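Paper, Salt and Silence: How Clusholm Was Governed

The rulers of Clusholm left few ruins. What they left was paperwork. For 34 years the island port was run by a council of salt lessees who answered to no assembly, and their ledgers show in detail how a small group kept a population of 1,650 in line without a standing army.

The main instrument was the storage permit. Every household that boiled, bought or moved salt had to hold one, and it lapsed each April. Renewal depended on the word of a ward clerk. A family out of favor was seldom charged with anything. Its permit was held over, its stock could not be sold, and by winter it was in debt to the council's own store.

Fines came second. The surviving rolls list 91 offenses, most of them minor: speaking at the weighhouse door, landing a boat after the evening bell, lodging a stranger from Mokarthorpe. The sums were low. Repetition did the damage, as unpaid fines doubled every quarter and passed from parent to child.

Violence was rare and public. The rolls record two floggings in the first decade, both on a Wednesday, the market day. Later entries refer back to them as warnings, and clerks copied the wording almost unchanged for a generation.

Information moved through the same offices. Ward clerks carried sealed reports to the council house at Tirna in flat leather satchels, closed with a strap and a wax tag, and a broken tag cost the bearer his post. 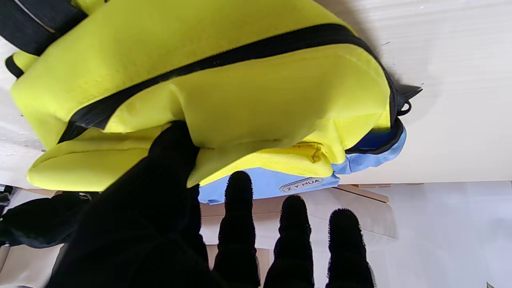 Sealing mattered because the clerks were watched as closely as the households. Each report was checked against a second one, written by a clerk in another ward, and gaps between the two were noted in red. The satchels themselves were plain. A modern backpack, such as a lime-yellow one with a long black zipper, has no equivalent of the wax tag: the zipper can be opened and closed again with no mark left behind. The council would not have accepted it.

The system failed over money. When salt prices fell, the store at Tirna could not carry the debts it had created, and some 30 households stopped renewing their permits in the same spring. The council issued fines. The clerks, unpaid since autumn, did not collect them. The last roll stops halfway down a page, under a heading for the Leitner ward, with the names entered and the column for sums left blank.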